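The last of the pumpkins came home in October and I've been deciding where they go. I bought two from the Claller farm shop, 14 miles away, and the striped one is my favourite. I want it on the table with a plain plate and not much else. Last year I had 15 bits and pieces out and we had to eat off our laps.

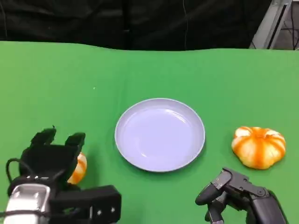
*Striped pumpkin, pale plate, green cloth.*

The cloth needs an iron. Leonora Barredo suggested a darker one, but I like the green with the orange stripes. I'll leave the plate where it is and keep the pumpkin to the right of it. Candles can wait until I find the box. 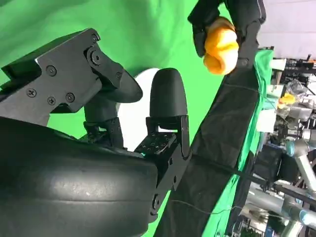

*Something yellow-orange in hand, with the green cloth behind.*

Soup next, if the second pumpkin is any good inside.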